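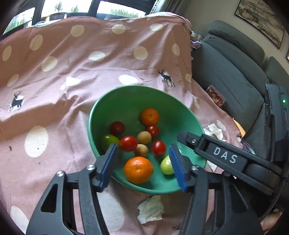 fruit bowl, pink sheet. morning all

1/ Up since 5 so you get a thread. Respite care. Specifically the form they send when your kid turns 16 and the old hours just stop.

2/ Our son has CP, uses a chair, needs two people for transfers. We had 39 hours a quarter. Letter came in January saying reassess or lose it. The form is 2 parts and part B is the killer

3/ Part B wants "typical day." Do not write your good day!! I did that the first time. Sounded like we were fine. Got cut.

4/ Write the bad night. Times and all. 1:15 turned him, 3:40 spasm, 4:00 changed sheets. Mitiku Worku at the Balleck family center told me to keep a log on the fridge for 2 weeks and just copy it in – best advice I've had all year

5/ Equipment goes on a seperate page. Hoist, shower chair, the standing frame he hates. If it's on loan say so. They sent ours back over that.

6/ Ask for the fund too. Admasu has a small grants thing for families, up to 3000, covers a sitter or a ramp. Short form. Kiros Kahsay on the desk there picks up the phone, try before 10

7/ Also siblings. My daughter is 11 and there's one line for her on the whole form. One line. I stapled a page on. She wrote half of it herself and I had to go sit in the car for a bit

8/ We got 34 hours back. Not all of it. Appealing the rest, will post when I here anything

9/ If you're on part B right now and stuck, dm me. Slow today, he has PT at 2 and then the wheelchair guy is coming about the left brake. Again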